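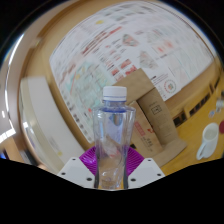
How often should you oil a wood counter? Once a month for the first half year, then whenever a drop of water stops beading up and just soaks in.

Filed under: Kitchen / Wood & Counters

Ok so that's the short version. Longer version, because I get this one a lot and I keep typing the same email. Writing fast, dinner is on.

First, find out what you've got. Oiled, waxed, or varnished. Drip some water on it near the back. Beads up and sits there for ages, feels like plastic under your fingernail, that's varnish. Don't oil varnish. The oil has nowhere to go, you get a sticky film that picks up every crumb in the house. Ask me how long I spent scraping mine off in the old place.

Oiled wood feels like wood. That's most of what I'm on about here.

What to use. Plain food grade mineral oil, drugstore kind is fine. I've used the Lavent stuff too, has some wax in it, smells nice, costs more. Works the same as far as I can tell. Not olive oil. Not sunflower. Goes rancid and then your kitchen smells like an old frying pan and you can't work out where its coming from.

Doing it:

Clear everything off. Everything, the toaster as well. Wipe down with warm water and a drop of dish soap, wring the cloth out hard first. Dry with a towel. Then leave it overnight. I used to skip this and always got cloudy patches.

Sand only if it's rough. 220 grit, light hand, with the grain. Dust off.

Pour a little oil in the middle and push it out with an old t-shirt. Thin. Thinner than that. Wait 20 minutes. Wipe off whatever is still shiny. Second coat if the wood drank the first one, usually the ends near the stove do.

Lay the rag flat outside to dry before you throw it out. Mineral oil isn't the bad one for this but linseed and tung are, those rags can heat up all by themselves and catch fire. Just make it a habit with all of them.
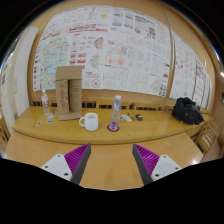 Rings. The thing people write in about most. White ring = moisture stuck in the finish, black ring = water got down in the wood itself and reacted, different job. For white, try a dab of mineral oil and leave it on overnight, wipe in the morning. Still there, a bit of plain white toothpaste (not gel) on a damp cloth, rub gently with the grain, wipe clean, re-oil. And the cheapest fix is a coaster. A white ceramic mug standing straight on a yellow-brown wood counter looks lovely, but a lot of mugs have an unglazed foot on the bottom and it'll hold a bit of dishwater and let it out slow. Dry the bottom before you put it down. Takes a second.

Black rings need oxalic acid, sold as wood bleach. Gloves, glasses, window open, follow the tub. Never mix it with anything, espescially not chlorine bleach. Rinse well after. Do the whole board edge to edge or you'll have a pale spot staring at you forever. Cathal Cullinane did just the one spot on his and then had to do the lot anyway.

Scorch marks. Shallow ones sand out. Deep ones, live with it or put the fruit bowl there. I have a fruit bowl.

Dents! These are fun. Damp cloth folded over the dent, iron on medium, press a few seconds at a time, keep checking. The fibers swell back up. Bare or oiled wood only, it'll wreck varnish. Won't fix a cut, only a dent.

Turmeric, beet, red wine: salt and half a lemon, scrub, wait 2 minutes, wipe. Then oil that bit, lemon dries it out.

By the sink. Always the first place to go. Check the caulk line every spring, I do mine in April when I do the windows. If it's lifting, cut it out and redo it with silicone, let the wood dry properly before. Couple of days with no drips, so warn everybody. Underside of the cutout needs sealing too and half the fitters don't bother. Get under there with a flashlight and look.

Senan Breathnach asked about vinegar spray. Once in a while ok, every day no, it dulls the oil and you'll be redoing it twice as often. Soap and water is plenty.

Cutting right on it, up to you. I don't. Board on top, damp paper towel under the board so it doesn't slide.

Steel wool and water on oak will leave you black specks. Use a nylon pad.

Got to go, potatoes. Will do the varnished ones another time.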